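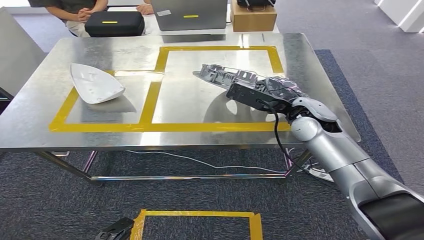 Issue 97

Ankrah stainless bench with taped work zones

We've been wanting to give this bench its own page for ages, because it's the piece in the Grostbridge catalogue that people ask us about most, and it's such a plain thing! A brushed stainless steel top, metal legs, a crossbar down near the floor. You put it in a room and it looks like it has always been there.

The top is what we love. Plastic parts slide across it easily, and a glossy white shell like the iron cover shows up nicely against the metal, small holes and all. It does reflect, so if you're checking a white or pale grey part for scuffs under strong lights, try the bench at a few angles before you settle on a spot for it. Ieuan Llewellyn set his up side-on to the window and says Wednesday mornings are the only time the glare bothers him (the blinds next door are open then, apparently).

Zones

The yellow tape is ordinary bench tape, and you lay it yourself. In the layout at the top of this page there are two rectangles sharing one strip between them: a wider, lower one along the front edge for the cover, and a taller one on the right that reaches toward the back. We like the shared strip a lot. It saves tape, and the two areas stay snug against each other, so there's no little no-man's-land for screws to wander into.

A few things we've learned about taping:

Wipe the steel down first and let it dry completely.
Overlap the corners a little. Mitred corners look lovely for a week and then lift.
Mustard yellow is our favourite colour for this. Grey disappears on steel, and white disappears under white parts.
Leave a gap at the front edge if you lean on the bench when you work.

The bench ships flat with the legs and crossbar separate. It takes 2 people to assemble, mostly for turning it over at the end. Levelling feet are in the small bag taped under the top, so please don't throw that out with the cardboard (we do sell spares).

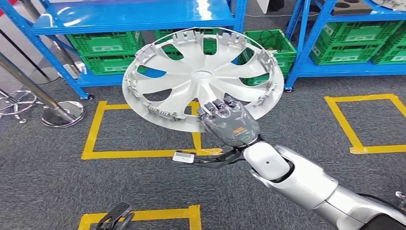
2 min read

Floor squares for the bigger parts

Hubcaps are where a bench top starts to feel crowded. A wheel cover is wide, it's awkward to set down on its clips, and once you've got it tilted up to look at the back you want room all round. Yellow squares on the carpet do the job beautifully. They work the same way as the bench zones, and low-pile grey carpet holds the tape better than we expected when we first tried it.

The cover here is a good one to practise on, with its curved spokes, long cutouts and a whole ring of upright clips round the rim. Run your eye along the clips first, then the spokes where they meet the outer ring. Store covers face up with a sheet of foam between each.

For the floor we suggest Harex cloth tape, which peels off carpet cleanly if you pull it back low and slow. Daledik shelving and crates go well with the bench if you're fitting out a whole room, and we can send everything on the one truck.

Delivery and care

Order code: Ankrah 600
Clean with warm soapy water and a soft cloth, along the grain
No steel wool, no bleach
Next delivery run: October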